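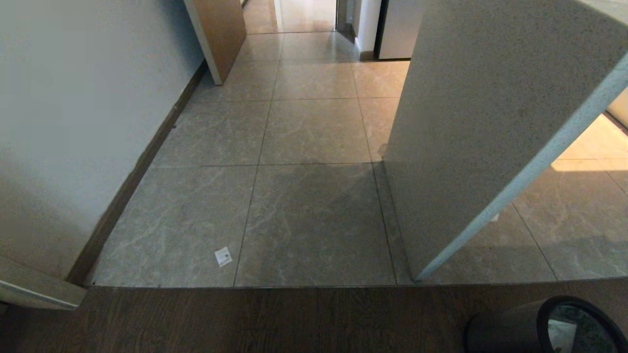 Trestisico wants 822 episodes of "tidy the floor" before they'll call Flarby trained on it, and I've spent enough of this summer on the gathering side to have doubts about the number. An episode is one start, one try, one stop. Take a hallway like this one, gray tile with a small square of white paper lying on it. A kid would see the paper and pick it up. We write down a task sentence, a room type, a floor type and a target, and then do it again with the paper turned a bit.

My doubt, put simply: turning the paper a bit gives you another episode. I'm not convinced it gives you another example.

The plan says 13 homes. Fine, 13 homes is better than the one lab kitchen everybody used to train in. But look at how the 822 get shared out. The homes that are easy to book get visited over and over, and the ones with stairs or dogs or a grandmother who naps at two get one afternoon.

So when a slide says "13 homes," ask how many episodes came from the top 2. I asked. In the July batch it was 73 percent.

I'd like that number on the slide too. I've been told it would "confuse the story."

Somebody from Clornell replied to me last month that variety in the target matters more than variety in the house. Clornell sells labeling by the item, so they would say that, but let's take it seriously for a minute.

What does the target look like in floor work? Socks, wrappers, receipts, bottle caps, labels that came off something. Light flat things are a huge share of what's on a real floor and a pain to collect. They slide. They stick to the tile. They blow off when a door opens and then your start position is a lie.

So collectors drift toward things that behave. A rolled sock behaves. A plastic block behaves wonderfully. Go through any of these sets and see how many plastic blocks the average family seems to keep in the hall.

I pushed to keep paper in. It's slow and the success rate looks bad, and a manager who is paid on success rate will hate it. Keep it in anyway.

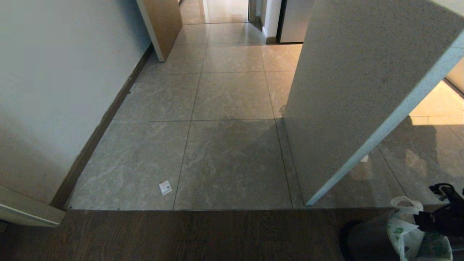

Label on the tile, plastic bag in the bin on the wood side.

Lighting next, my other running complaint. Our form has one field for it and the choices are bright, normal and dim. Now tell me what to pick for a passage that's dim and cool up front and has warm sun coming in on the right, with glare at the far doorway. I've seen two people fill in that field for the same hallway and disagree. Both were right.

The proposed fix was to add a fourth choice, "mixed." Within a week nearly everything was "mixed." Great field. Very informative.

Shiny tile makes it worse. Pale streaks of reflection on a gray floor, and you're asking a system to learn that the white thing is trash and the white streak isn't. Maybe it will. I'd like to see a test where somebody checks exactly that, on floors it has never been shown. The test I was sent used floors from the same homes as the training set. That's a memory test with a nicer name.

And the labels themselves! "Pick up the trash and put it in the bin." Which bin? Does a plastic bag on a bin count as part of the bin or as one more thing to pick up? I have my own answer. The guidelines have two answers, on pages that don't know about each other.

I sent that in as a question. It came back as "use best judgment." Multiply best judgment by every collector on the rota and then wonder why the model dithers in front of a plastic bag.

People keep asking if I think the whole thing is a waste. No. I've seen Flarby do a clean pickup in a room it had never been in, in Nieto, on a bad rug. I was impressed and I said so in the room. One pickup, though. I've also seen a vending machine give me two candy bars.

What I don't buy is the line that more of the same gets you there. Trestisico's own chart goes flat well before the end and the caption says "steady gains." I got out a ruler. Sorry, that's a flat line.

What I'd do with the same money:

Cap episodes per home. Pick a limit and stop when you hit it, even if the owner is lovely and makes coffee.

Leave the house as it is. If there's a bin in the corner of the shot area, leave it. If there's a bag on it, leave that too. I've watched collectors clear a room before starting a cleaning task - think about that one for a second.

Write down failures the same way you write down successes. Right now a failed try gets a retake and the first one goes in a folder called "misc." That folder is the most useful thing in the building and it isn't backed up.

Hold back whole homes for testing. Whole homes, chosen before anyone has visited them.

Split the light field in two, one for where the target is and one for everything behind it. It's a cheap change. I've offered to do the form myself.

Someone in the replies says a bigger model makes all this moot. Could be. I've been hearing it since the last bigger model. If you have results on thin paper on glossy tile, send them and I'll read them tonight.

Posted 17/08/2018. Replies are open, except to the guy who wants to sell me plastic blocks.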